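Home Archive Recipes About Contact

Cutting our hours at the cafe

2023-12-21

Starting in March we will be open five days instead of seven. I have told the staff and the regulars who asked, and I said I would write it up for everyone else.

The short version is that the two slow days lose money. We need 47 customers before lunch to cover wages and the morning delivery. On a good day we get 80. On the two slow days we have been under the line since summer, and I kept them going out of habit and because I didn't like the idea of a dark window on the street.

I went through the whole year's receipts last month. Kalon, the bakery we buy from, raised the price of a tray of rolls twice. Milk went up, then came down a little. The rent is the same until the lease is up. Wages are the biggest number and I don't want to bring that one down by paying people less, so it has to be hours.
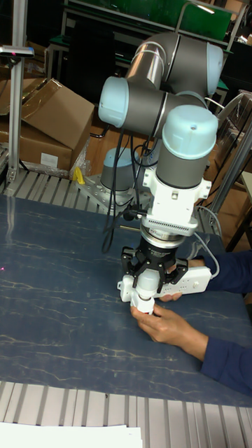 What changes for customers

We will open half an hour earlier on the days we are open. The kitchen will stop at two, as it does now, and the counter will stay open until four. Soup is back for the winter and will stay on through the end of March.

The breakfast menu is getting shorter. I took off the baked eggs, which tie up the oven for the whole rush, and the second kind of pancake. The hash stays. I have had enough mail about the hash.

Gift cards are still good and don't expire. There is $1,000 outstanding on them by my count, and I would like people to come in and use them.

What changes for staff

Everyone keeps a job. Two people wanted fewer hours anyway, one for school and one for a new baby, and that covered most of the cut. The rest came out of my own shifts and the prep day. I'm still looking for a weekend dishwasher. I have had the ad up since fall and got two calls, and one of them was looking for the Vanags place across the street.

I switched the schedule over to a shared calendar. The old way was a sheet of paper taped to the walk-in, and it got wet. The calendar has been fine so far, except that swaps don't show up until I approve them, and I don't always look at my phone during service.

I also priced a smaller dish machine. The one I liked would take 59 days to arrive and needs a different drain, so that will wait until after the lease talk.

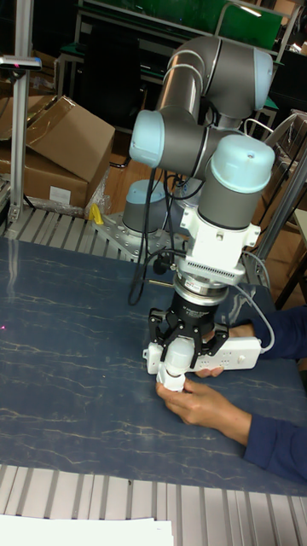
Drunik wrote in to ask why I don't just raise prices and stay open all week, the way the diner out by the highway did. I did raise them, in spring, and coffee went up again in the fall. A plate of eggs is now at the point where I see people read the menu and order toast. I don't think another dollar would fix an empty room at ten in the morning.

The new hours will be on the door after New Year's. We are closed the week of Christmas as usual, and the last soup before the break is split pea.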